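Speaker notes — Moisture and movement in solid timber worktops
Slot: Saturday, 13 minutes plus questions. Chair: Sachiko Yagi.

Slide 1. Title
Wait for the doors to close. Thank Sachiko. Say which half of the Grimar work this covers: movement across the grain only. Arlo Castellanos has finishes after the break, so send all questions on oil and lacquer to him.

Slide 2. Why boards move
Wood takes up water from the air and gives it back until the two are in balance. Below fibre saturation, every change in moisture content changes the width of the board. Along the grain the change is small enough to ignore in furniture. Across the grain it is not. Tangential movement is commonly near twice the radial figure, which is why flat-sawn boards cup and quarter-sawn boards mostly stay flat.

Pause on the end-grain diagram. Point to the rings before naming the directions. At the Bindum run-through half the room had the two swapped.

Slide 3. Working example
Top 700 mm wide, 2000 mm long, edge-glued staves, all flat-sawn. Do the sum on the board, slowly. Width times the coefficient for the species times the change in moisture content. Use the coefficient from the handout and do not quote one from memory. Repeat the sum for a single stave 100 mm wide, so that people see the result scales with width and that gluing up does not cancel it. 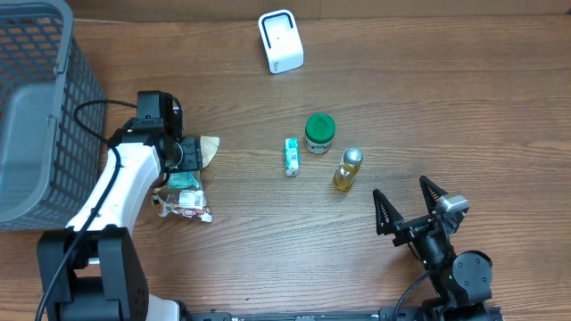 Slide 4. Fixings
Three ways to hold a top down and let it move: slotted brackets, buttons in a groove, figure-of-eight plates. Slots run across the grain. Fix tight at one line only, normally the front edge, so that all movement goes to the back. Leave a gap at the wall to suit.

Common fault: round holes drilled through a steel frame and the screws driven home. The top then splits in a dry winter, usually at a glue line near the end. Show the Godoy sample here — pass it round, ask for it back. Cauã Amaral needs it on Monday's bench.

Slide 5. Conditioning
Stack on stickers in the room of use, or one held at the same humidity. Weigh a marked stave daily until the reading settles. A pin meter is fine for comparing boards but must be set for the species. Do not trust a surface reading on a thick board; the core lags.

If short of time, skip the kiln schedule and go straight to slide 6.

Slide 6. Open points
Ronaldo Leite's objection: the coefficients assume a free board, and a glued panel with mixed ring angles moves less than the sum predicts. Accept this. The flat-sawn figure is an upper limit, and it is used for sizing slots for that reason.
Second point, still unsettled: how far breadboard ends restrain the last staves. Povarik panels are on test, with no results before December.

Questions. Repeat each one into the microphone before answering. Handouts are on the table by the side door.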